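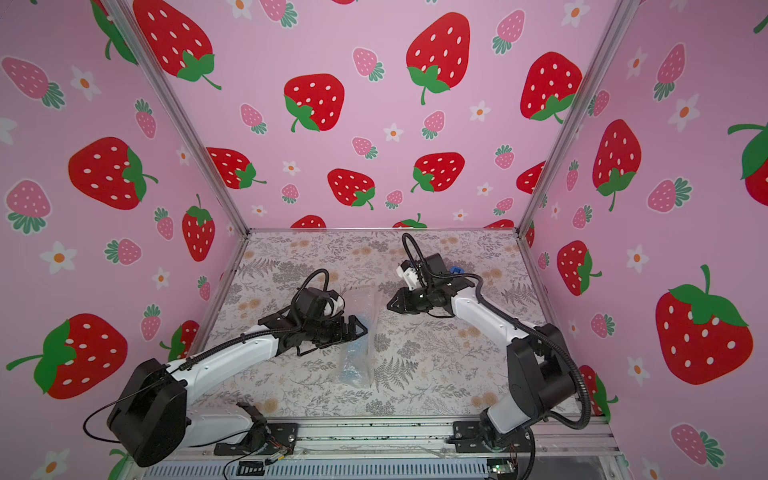 Según la respuesta más votada de este hilo, el papel estampado debe colocarse siempre a partir del paño del fondo, y solo después en los laterales. Se reproduce a continuación la consulta completa, tal como consta en el archivo de la comunidad.

## Papel de fresas en tres paredes: ¿cómo se resuelven las esquinas?

**Consulta n.º 539 — Sección: Paredes y revestimientos**

Buenos días. Tengo previsto empapelar un rincón de trabajo formado por tres paredes alrededor de una mesa cuadrada. El papel elegido tiene fondo rosa claro, fresas rojas grandes, otras rosas más pequeñas y flores blancas con el centro naranja. Las paredes laterales no forman ángulo recto con la del fondo, sino que se abren hacia fuera.

Solicito orientación sobre dos cuestiones:

- Si es preciso que el dibujo continúe de una pared a otra o puede interrumpirse en la esquina.
- Si es aceptable que las fresas queden cortadas a la altura de la mesa.

Dispongo de 4 rollos de la serie Drelham y preferiría no adquirir más. El adhesivo es Drimel, en polvo.

### Respuesta 1 (aceptada, 77 votos)

Estimado usuario:

Debe comenzarse por el paño del fondo, que es el que queda de frente. Trace una vertical con plomada en el centro y coloque la primera tira desde ahí hacia ambos lados. Al llegar a la esquina, deje que el papel doble 5 milímetros sobre la pared contigua y monte encima la tira lateral, aplomada de nuevo. No conviene doblar una tira entera en una esquina abierta: el papel tiende a formar arrugas en la parte inferior.

En cuanto al dibujo, un motivo disperso de este tipo admite bien la interrupción. Las fresas aparecen en posiciones distintas — de pie, tumbadas, con el rabillo hacia abajo — y la vista no busca una línea continua. Respete el caso entre tiras de una misma pared y no se preocupe en exceso por el cambio de paño. Si hay un listón en la esquina, la junta queda además cubierta.

El corte a la altura de la mesa es correcto. Lo importante es que sea recto. Utilice regla metálica y cuchilla nueva.

### Respuesta 2 (12 votos)

Coincido en lo esencial. Añado que antes de cortar debe comprobarse el número de lote de todos los rollos. En una vivienda de Stenbridge coloqué dos lotes distintos y el rosa del fondo no coincidía; hubo que retirar un paño completo.

Respecto al adhesivo, consulte si el papel es de base vinílica o de celulosa. El modo de encolado varía.

### Respuesta 3 (0 votos)

Yo puse uno de limones de la marca Xaba y quedó bien. Las esquinas las hice a ojo.

**Estado de la consulta:** resuelta. El hilo permanece abierto a nuevas aportaciones hasta noviembre.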